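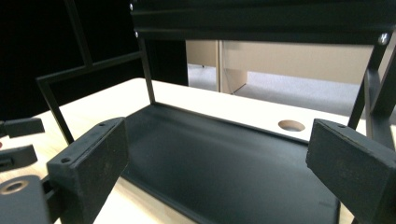

Gatico adds a table-top drying rack to its kitchen range

Wirkville, Apr 20, 2019 - Household goods maker Gatico has added a table-top drying rack to its kitchen range. The rack, sold as the Pinarance, has a black metal frame made from thin square tubing and stands on a flat black tray with a raised rim. It goes on sale in Wirkville this week and will reach other shops in August.

The Pinarance is meant for homes where the sink has little or no draining board beside it. It sits on a table or worktop and needs no fixing to the wall. Plates, bowls and pan lids go on the rack, and the tray underneath catches the drips.

Work on the rack began after customers at the Ondieki Road shop kept asking for something that could be moved out of the way at mealtimes. Most of the racks on sale there were made to stay next to the sink. Staff passed the requests on, and the first samples were lent to households in Wirkville to use in their own kitchens.

"People told us they were drying dishes on a tea towel on the kitchen table," said Salim Makokha, who looks after the kitchen range at Gatico. "They wanted to keep using the table but without soaking it. The early tray was too shallow and the water ran over when you picked it up, so we made the rim higher."

The crossbar at the top is a wide, flat bar with grooves along its length, held with screws. Gatico says the screws have been left where they can be reached, so that the rack can be tightened at home if it works loose. Replacement screws will be kept at the Ondieki Road shop.

The rack comes flat in its box and takes two people a few minutes to put together, or one person slightly longer. A printed sheet shows the order of the parts. The tray should be emptied after use and wiped with a damp cloth. Scouring pads will mark the black finish and should not be used on the tray or the frame.

Natnael Bogale, manager of the Ondieki Road shop, said a made-up rack would be on show near the till. "It is easier to judge the size when you can stand in front of it," he said. "Bring your largest plate if you are not sure. We would sooner you tried it here than carried the box home and back again."

The Pinarance is sold in black only and carries a guarantee of three years on the frame. The guarantee does not cover scratches to the tray. Racks can be returned unused within the usual period, with the receipt.

Shops wishing to stock the rack from August should write to the Gatico trade desk in Wirkville. Samples can be borrowed for display on request.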